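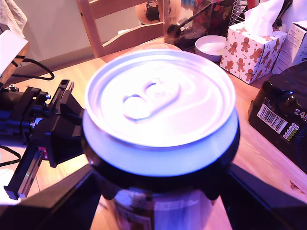
Wrist camera view with a beverage can held between the two fingers.

Ukby Grip Memory – regrasp policy module for two-finger grippers

Product no. UK-204
Developed by Ireo together with the Hagedorn group
Contact for research licenses: Ilse Stüber

Ukby is a software module which learns to hold household objects from human demonstrations. It reads the wrist camera and the finger position, and it gives back the next short piece of motion. No force sensor is necessary. The module was made for laboratories that already have a two-finger gripper with a linear drive and do not want to change the hardware.

The method

Most policies of this type look only at the present camera image. When the object is already between the fingers, this image changes very little, and the policy easily loses the information in which phase of the task it is. Ukby keeps a short memory of 14 past images and compresses them to one vector. This vector goes into the policy together with the newest image. Hauke Reuter described the idea first in an internal note at Ireo, and the version sold here still follows his note, except for the compression step, which was written new.

We train with crowded tables. In our experience a policy trained on a clean table learns the background too well and becomes nervous when somebody puts a bowl there. 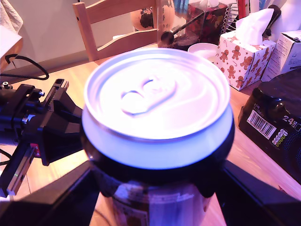 Shiny metal was the most difficult material in our tests. A can lid reflects the lamp, and the bright area moves when the wrist moves, so the older version often believed that the object was slipping. It then closed the fingers more and more. With the memory, the policy can compare the reflection over several images, and the unwanted closing became rare.

Results

The training set has 204 demonstrations. For the evaluation we used 17 objects which were not in the training, with 17 trials for each object. The version with memory was better on cans and glass. On soft packages we found no difference – here the single image is already enough. Thin flat objects remain a weak point, and we do not recommend the module for them at the moment.

What you receive

Trained weights and training code
The demonstration set in the Numalia format
Calibration sheet for the wrist camera
E-mail support during the installation

Requirements

Two-finger gripper with position feedback
Color camera fixed on the wrist, with both fingers in view
Linux computer with a graphics card

The next update is planned for December and will include longer memory as an option. Existing licenses get it without extra cost.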